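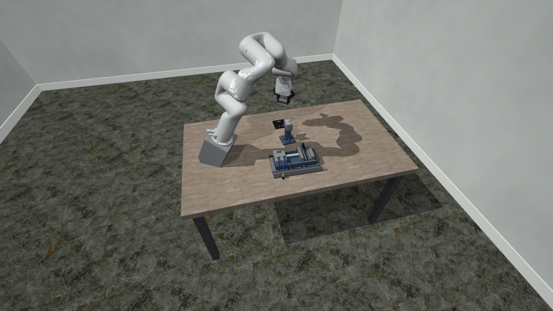 Page last changed: April

Skustollow cell planner: a buyer's review

We run a small machine shop and have been saving for a robot to load a vise. Before asking for quotes I wanted to know how much table we would need and which parts would have to be bought. Patricio Painemal at Goltero suggested Skustollow, a planning program that lets you lay out a cell on screen. I used it through one slow month, mostly after hours.

The licence is 600 a year for one seat. There is a 13-day trial, too short if you still have a day job. Installation was simple. Placing the arm, its pedestal and the vise on a wooden table took me an evening, and most of that went on getting the pedestal where I wanted it.
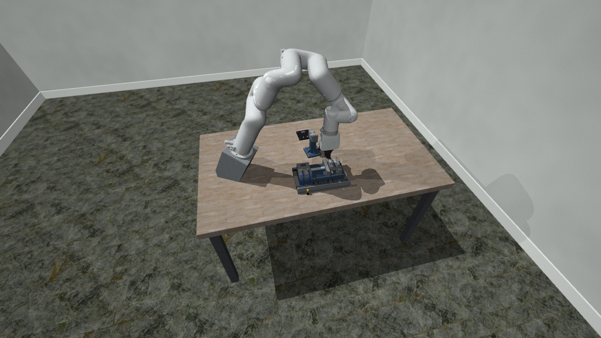 Reach was my main worry. I had pencilled in the longer of two arms from Iturra, and after trying both in the program I moved the shorter one into the budget. That took 42 per cent off the arm line — more than the licence will cost us for years. Catalina Riquelme, who does our books, asked me to keep both versions on file and I have.

The parts list is weaker. It exports the arm, gripper and vise but leaves out hoses, fittings and anything to do with guarding. I added 40 lines by hand. Prices have to be typed in as well, and the currency resets each time you open the file. Plurnix, who sell the licence here, answered my email about this the next morning but had no fix.

Shadows and floor textures slow an older computer down. I would rather have had a plain floor and a proper ruler tool.
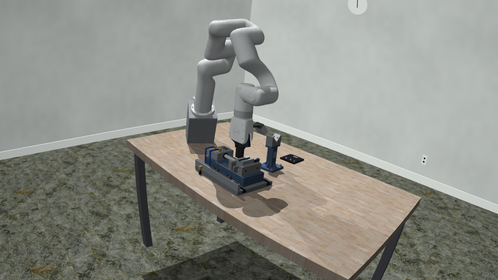

The vise and blue stand, seen from another side of the table.

Worth the money if you are choosing between arms. If you already know which one you want, a tape measure and a spreadsheet will do. Four out of five for layout, two for costing.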